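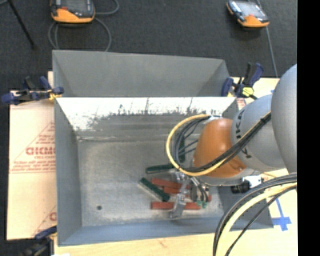
**Department of Manufacturing and Materials, Wenside College**

Handout 5 - Open sheet-metal bins: form, surface and wear
Unit leader: Celeste Gallardo. Workshop sessions: Yasir Hayat, Room 727.
Revised September 25, 2025

Read before the workshop session. Bring the bend allowance sheet from the folding unit, as the working is not repeated in full.

## 5.1 Terms

The words below are used in the same sense throughout the unit. Suppliers use them loosely, and the Virham and Puvetti catalogues do not agree with each other on "liner" or "apron".

- **Floor**: the flat lower panel that carries the load.
- **Wall**: any panel rising from the floor. A wall may be square to the floor or splayed outwards.
- **Back panel**: a raised panel standing behind the main compartment. The bin at the head of this handout has one, with angled sides.
- **Return**: a narrow folded edge, turned in or out, used to stiffen a free edge.
- **Drain or fixing hole**: any round opening in the floor. Record it as "hole, purpose not known" until the drawing has been checked. The small dark hole near one corner of the floor in the photograph should be recorded in this way.

## 5.2 Laying out the blank

A bin of this general form may be folded from one blank or built from separate panels joined at the corners. A single blank has fewer joints to finish but wastes material at the corner notches, and a tall wall may foul the press brake on the last fold. Separate panels nest better on the sheet and need more joining.

For each fold, the length of material taken up in the bend is

BA = θ (r + K t)

where θ is the bend angle in radians, r the inside radius, t the sheet thickness and K the neutral axis factor. Note that θ is the angle through which the sheet is turned, and not the angle left between the two faces. For a square wall the two are equal and the mistake does not show. For a splayed wall it gives the wrong blank length.

A splayed wall also alters the corner. Where two such walls meet, each has a sloping side edge, so the panel is a trapezoid when laid flat. Draw the true shape first and dimension it afterwards. Dimensions taken from a plan view are foreshortened and must not be used to cut metal.

## 5.3 Stiffness

A flat floor is the most flexible part of most bins. Deflection under load falls with the cube of thickness, so a modest increase in gauge has a large effect, at the cost of weight. Pressed ribs are lighter but give small parts something to catch against. A flat floor is easier to clear and to wipe down.

Free top edges should be folded over or otherwise dressed. A raw sheared edge is a hand hazard and is also the place where a wall first goes out of line.

## 5.4 Reading a worn surface

Bare metal does not wear evenly. Scuffing tends to brighten high spots and leave the ground between them dull, which gives a mottled look. The floor in the photograph is of this kind: lighter in the scuffed patches, darker elsewhere. Colour alone does not give depth, and a pale patch may be no more than a change in surface texture. Use a fingernail, then a depth gauge.

Reflections need separate treatment. The inner back wall in the photograph carries a bright white band with ragged dark smudges in it, and the lower part of the same wall is dull grey. Students often enter a band of this sort as paint or tape. Move the lamp and look again before writing anything down - a reflection will shift with the lamp and a coating will stay where it is.

Streaks and scratches are logged by direction:

| Mark | Direction | Entry |
|---|---|---|
| Thin scratch | Vertical | SV |
| Thin scratch | Across | SH |
| Streak, dull | Vertical | DV |
| Streak, dull | Across | DH |
| Scuffed patch | None | P |

On the inner back wall in the photograph, the thin scratches are SV and the streaks lower down are DH. Direction is taken with the bin standing on its floor.

## 5.5 Support and surroundings

A metal bin standing on a wooden surface will mark it, particularly if the underside has fasteners or an undressed edge. Check the bench as well as the bin. Grit trapped beneath the floor panel scratches both, and a bin that rocks has either a bowed floor or something under it.

## 5.6 Log sheets

Use the Tarar pattern sheet, one per bin. The sheet has 27 boxes; leave a box blank if the feature is absent and write "NV" if it could not be viewed. The two are not interchangeable. A wall that is partly hidden is entered for the visible part only, with NV against the remainder.

Kulsoom Mohmand holds the depth gauges and Saqib Farooqui the spare lamps. Completed sheets go to Mudassar Janjua before the November review.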